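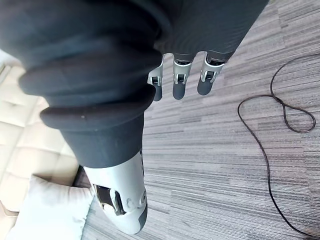

**Skaltance** — two player naval skirmish, browser or download, from Teshome Games.

You each get a harbour and a handful of boats. Sink the other harbour before yours goes down. Turns are timed, so no sitting there thinking for ever. Wind changes every round, watch the flag top left.

Maps: 216, all unlocked from the start. Brirbridge is the one to learn on — wide channel, hardly any rocks. Dremo is horrible, leave it till you can steer.

Controls
- Arrows: turn and speed
- Space: fire
- Hold space: longer shot
- M: mute (the music does loop alot)

Player two uses WASD and Q. Can't be remapped yet, coming in the September update. Gamepads work in the download version only.

Computer opponent comes in easy and hard. Easy misses on purpose. Hard dosen't.

Scores save on your own machine, top 4,000 go on the online table, which resets every Sunday.
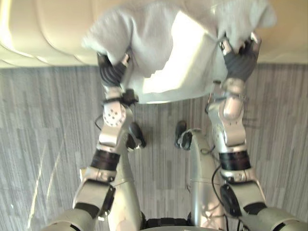 Antigoni Panagiotou writes that hard mode is fine on the open maps but far too quick in the narrow ones, and could there be a middle setting please. On the list — no date for it.

Needs: any recent browser, a keyboard. Sound optional.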